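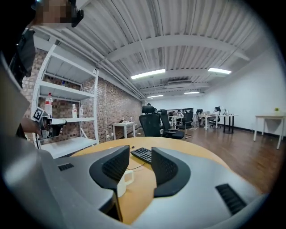
Trelholm, the shared workroom on the ground floor of the old Villalobos building, will open its doors to drop-in members from August, and everyone who has had a hand in fixing the place up is tickled to be able to say so at last. The idea has always been a simple one: a comfortable spot for people in the neighbourhood who work from home and would like, now and then, to work somewhere else. Members will find round wooden tables where a keyboard and a mug of something can sit side by side, open white metal shelving for the bits and pieces that would otherwise crowd the tabletop, and the brick wall that so many of our neighbours asked us, very kindly and more than once, to leave alone.

"We looked at long benches and we looked at proper office desks, and we kept coming back to the round table," said Kwame Nartey, manager of Trelholm. "You can pull a chair up to any side of it, you can turn your keyboard whichever way suits your shoulders, and when a friend drops by there's room for their cup too - it feels like a kitchen, and I mean that as the highest praise."

The rooms were fitted out by Undmont, a local firm led by Philomena Aidoo, whose crew refinished the wooden floors over the winter and brought back a good deal of their old colour and shine.

"I have a real soft spot for a floor that catches the light," said Aidoo. "We could have covered it with carpet and been done in a week, but I'd have felt badly about it every time I walked past." 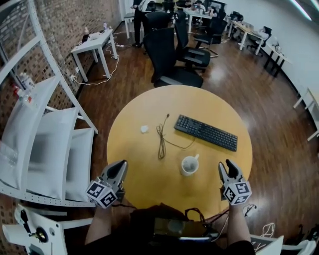 A round table, keyboard and mug at Trelholm, with the glossy wooden floor beyond.

Drop-in membership is limited to 200 people for the first season. Members may book a table for up to 4 hours at a time, and tea and coffee are included - please do bring your favourite mug if you have one.

Neighbours who would like to put their names down are warmly invited to stop in and speak with Edem Bawa at the front desk.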